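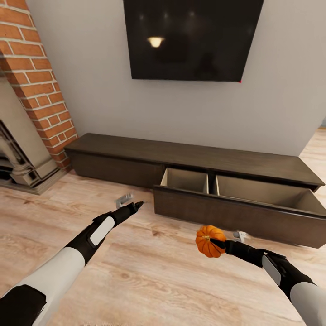 Figure 3. Simulated living room used at the Flisstead open day. The right gripper holds the pumpkin in front of the open drawer.

4.2 Public demonstration

The tidying task was shown to visitors during the Flisstead open day in March. All demonstrations ran in the Galasero simulator on one workstation, with the display turned toward the seating so that people in the back row could follow. Each group watched for 30 minutes. An operator from our lab started the runs and answered questions between them.

The task was to gather small seasonal decorations, pumpkins and pillar candles among them, and put them away. We chose it over the dish-sorting task in Section 4.1 because visitors needed no explanation of the goal.
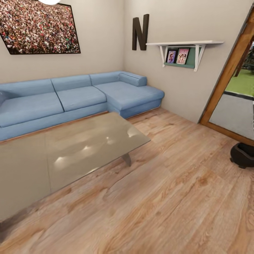

Reading time for this section: 5 min

Groups were first shown the room with the robot out of view, and were asked where they would store the decorations themselves. Their answers were written on a whiteboard and left up during the runs. Several groups argued over whether candles and pumpkins belong in the same compartment - a point our task definition had left open. We have since added a storage preference field to the Sitora task file.

The policy was the one trained on 2,000 simulated episodes, with no changes made for the day. We completed 31 runs in front of visitors. Runs were not selected or repeated, and a run that stalled was left on the screen until the time limit.
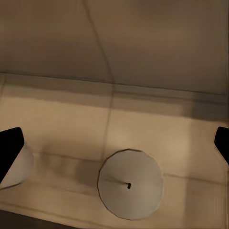
Visitors could ask to switch from the head view to either wrist view at any time. Most groups asked for the wrist view as soon as an arm began to descend, and many stayed with it. Children in particular wanted to call out when the fingers should close. Their guesses tended to come earlier than the policy's own command, which led to useful talk about why the controller waits for the arm to settle.

The most common question was whether the same behaviour would carry over to a real home. We said that we had not tested this, and that the Rafferty hardware trials would be reported separately.
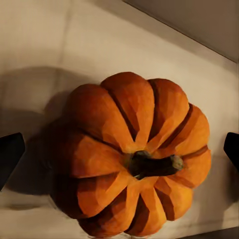 A second common question concerned grip force. The simulator treats each decoration as a rigid body, so a squeeze that would mark a real object has no visible effect. We explained this at the start of later sessions, and the question came up less often. Comment cards were collected at the door - the wording of the card is given in Appendix B - and were not used in any of the results in Section 5.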